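3.2 Collecting demonstrations by remote control

All demonstrations were given in simulation. The operator moved the arm with a handheld controller and closed the gripper with a trigger. Two operators, Joyce Kirui and Pascal Steinbach, shared the work. 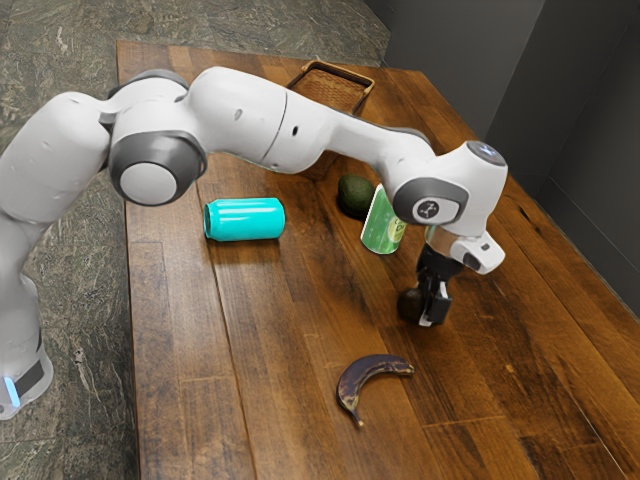 Why not guide the arm by hand? Hand guiding needs a physical arm to push on, and our task exists only in the simulator.

The task is to put the dark avocado in the basket and leave everything else alone. Each operator practiced before recording. We kept 75 demonstrations and dropped any in which another item was moved.

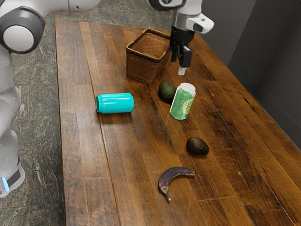

Commands were smoothed before they reached the arm, which added a short delay. Kirui found the delay harder to handle near the table than in free motion, so we lowered the speed limit close to the surface.
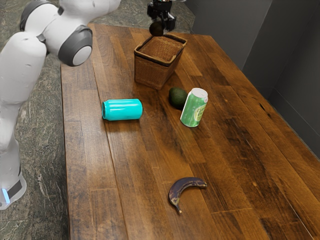
Pauses longer than nearly two seconds were cut from the recordings. Gripper commands were stored separately from arm motion. 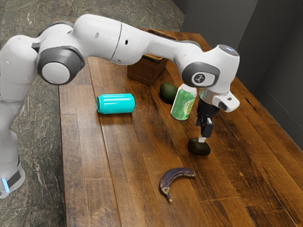 Figure 2. Remote-control demonstrations of the avocado task in the simulator.

3.3 Training

The policy was trained on the trimmed recordings with the Staltance toolkit, using its default settings.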